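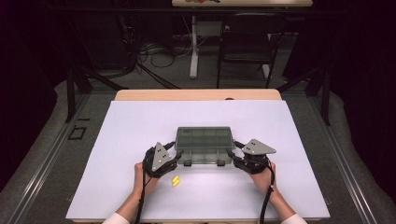

Latches are harder than lids, Maricica Coman told the visitors at the bench, and she would sooner see a hundred clumsy attempts at one than ten clean runs with an open tray.

Her remark set the subject for most of the June open day at Skandach, where the manipulation lab in Brundardale ran its hand-held gripper station for members of this newsletter's circulation list. The station records a person doing a task with a pair of grippers held in the hands, and the recordings are used to train arm controllers. Visitors could watch from the side or take a turn.

The test object was a clear plastic compartment box with two latches along its front side, placed on a white board between the two grippers. Each gripper has black jointed fingers, a cable running back along the forearm and a gray triangular plate with white dots. The plates serve as tracking references. If one is turned too far from the tracking cameras, position data drops out and the take is marked for review.

Sebastian Marinescu gave the technical briefing. The box task is divided into four phases: approach, brace, release and lift. The brace phase produces the most rejected takes. An operator using bare hands holds a box still with the palm and hardly notices doing it. Gripper fingers offer much less contact area, so the box rotates as soon as one latch is pushed. The lab's current instruction is to brace low on one side and work the near latch first, then swap hands. Operators who tried both latches together did worse in the lab's own tests.

The present set holds 2443 accepted takes. The original target was 2000, and the extra takes were added to cover box positions closer to the edge of the board. Takes longer than 90 seconds are discarded, a limit that Marinescu expects to relax for sorting tasks, where long pauses are normal and carry useful information about how people choose the next part.

Questions from the floor were mostly about force. The grippers record finger opening and position but not contact force, and Grigore Filip of the Ovberg group asked whether a controller trained this way would crack a thin lid. Marinescu said the arm side has its own current limit, set conservatively, and that cracked lids had been a problem only before that limit was in place. Filip was not fully satisfied - he would like to see force logged at the source - and the two agreed to compare data formats.

Catinca Moldovan then covered replay. Recorded motions are run through Ghiță, the lab's simulation package, before any of them reach an arm. The software flags joint limits and sudden changes in wrist angle. It does not model latch friction well, and a motion that passes in simulation can still slip on a real box. Work on a better latch model is planned but has no release date.

Visitors who took a turn at the station were asked to sign a recording consent form. Anyone who left without a copy can request one from the lab office. Slides from both talks will go out with the next issue, along with the parts list for the gripper mounts. Requests for a return visit should be sent to Marlene Sampaio.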